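Clullamell Teaching Station: Operator Manual
Section 5. Recording a Demonstration by Remote Control

5.1 Purpose

This section describes how an operator records a shape-placement demonstration with the two-arm station. The task consists of returning loose wooden blocks to their matching recesses in the puzzle board. The operator guides both arms from the control position, and the Inance recorder stores the arm motion together with the camera views.

Complete Section 4 (Arm Alignment) before proceeding.
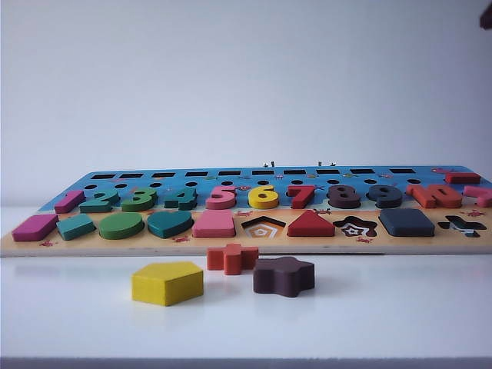
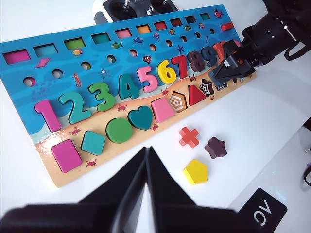

5.2 Before You Begin

Confirm that the following conditions are met:

The emergency stop has been tested during the current shift.
The tabletop is clean and dry.
Both grippers open and close fully from the control position.
The Inance recorder shows at least 25 percent free storage.
All camera views appear on the operator display.

CAUTION: Keep hands, sleeves and lanyards clear of the table whenever the arms are powered. A second person may enter the work area only after the operator has set the station to Hold.

5.3 Preparing the Board

1. Set the station to Hold.

2. Place the board flat on the table with the numerals upright and the shape row toward the front edge.

3. Seat every numeral. Press each one down by hand until it no longer rocks.

4. Remove the yellow, orange-red and purple shapes from the front row. Leave the remaining shapes seated.

5. Lay the removed shapes on the open table in front of the board. Leave enough space between the shapes and the board for a finger to pass on either side. Vary the starting positions from one recording to the next.

NOTE: Do not place loose shapes with their edges resting on the board. A tilted block will usually be gripped off center and the recording will have to be discarded.

5.4 Recording

1. Leave the work area and release Hold.

2. Move both arms to the Ready position. Wait for the steady tone.

3. Set the speed limit to 70 percent. New operators should use the lower training limit given in Appendix B.

4. Select New Episode on the recorder and enter the task name exactly as it appears on the job sheet. Task names are case-sensitive.

5. Press Record. Wait 2 seconds before moving either arm.

6. Bring the nearer gripper over the first shape and close the fingers on opposite sides. Lift the shape straight up.

7. Carry the shape to its recess. Correct its rotation above the board, then lower it slowly. If the shape catches on the rim, raise it slightly and try again. Do not force it down.

8. Open the fingers, withdraw upward and proceed to the next shape. The shapes may be placed in any order.

9. Return both arms to Ready and press Stop.

CAUTION: The arms can reach each other over the center of the board. When one arm is working there, hold the other arm back from the shape row.

5.5 Errors During a Recording

Small corrections are acceptable and should be kept. A shape that is dropped on the table may be picked up again within the same episode. If a shape leaves the table, or if a gripper moves the board, press Stop and mark the episode as Rejected. Do not reach in to correct the layout while recording is in progress.

If the Lodum link warning appears, release the controls and wait for the arms to settle. Episodes containing a link warning are flagged by the recorder and must be reviewed before use.

5.6 Reviewing and Saving

1. Play the episode back in every camera view.

2. Confirm that each shape is seated at the end and that both grippers are open.

3. Select Accept or Reject. Rejected episodes remain in storage until the end of the shift.

4. Repeat from 5.3, step 4, until 5 accepted episodes have been saved for the layout.

For bulk export of accepted episodes, refer to Section 6.

Revision issued 21 Jan 2019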